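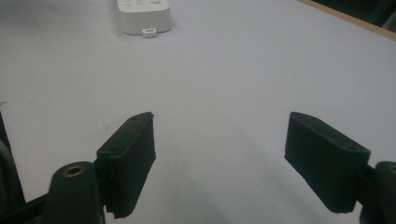

Pridberg Two-Finger Kit, reviewed
March 27, 2026

The question I get most from other shop owners is whether a machine can take over the small stuff yet. Clearing a bench, sorting parts into trays, putting the tape measure back where it lives. I run a small repair shop and I'd pay good money to stop doing those things, so I bought the Pridberg kit and gave it most of a month.

The kit costs $600. For that you get a hand-held gripper, two sets of finger pads, a mount for your own camera, and a year of the Sodunach software that turns your recorded demonstrations into something an arm can run. The arm is not included. I borrowed time on one from Reynaldo Ignacio, who has a packing line across town.

Assembly took me one evening. The instructions are clear until the step where the linkage goes on, and then two drawings contradict each other. Alfredo Tan at Umali, the reseller, sent me a corrected page the same day I asked.

In the hand it's comfortable enough. The trigger is stiff for the first few days and then loosens up. After 30 minutes my wrist was tired, and Imelda Tolentino, who does our bench work and has smaller hands than I do, wanted to stop well before that. If you plan to have several people record, let them try it first.

The pads are the good part. They have plenty of bite on cardboard, plastic and cloth. They're poor on anything thin and flat. A washer lying on a smooth tabletop is close to hopeless, and so is a sheet of paper unless you drag it to the edge and pinch it there.
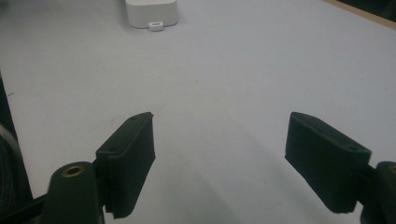

Recording is slow work. We picked one chore, moving small boxed parts off a table and into a bin, and recorded 198 demonstrations of it. The software threw out 12 of them for tracking errors and didn't say what the errors were. Training ran overnight.

Then we put it on Reynaldo's arm. With one box on a clear table, it did the job nearly every time, at a pace I would call patient. With two boxes side by side it often went for the space between them and closed on nothing. When we moved the bin over by the width of a hand, it dropped the first box where the bin used to be. More recordings with the bin in different spots helped with that, but it meant another afternoon of squeezing a trigger.

I asked Noel Soriano, who services packing machines, what he thought. He said it was further along than he expected and that he would not leave it running alone. I agree with both halves of that.

So can it do chores? It can do one chore, on one table, laid out the way you taught it -- and somebody still has to be nearby. My nephew clears that table faster and I don't have to retrain him when I buy a new bin. For a shop that moves the same item to the same place all day, the numbers might work once you own the arm. For a house I don't see it this year.

Small complaints. The case has no slot for the spare pads. The printed manual stops before the software section and sends you to a web page. Sodunach signed me out in the middle of an upload twice, and both times I had to start the upload over.

I'm keeping the kit. Folding shop towels is the next thing I want to try, and I have low hopes for it. If you already have access to an arm and you like tinkering, it's a fair price for decent hardware. If you want your evenings back, wait a couple more versions.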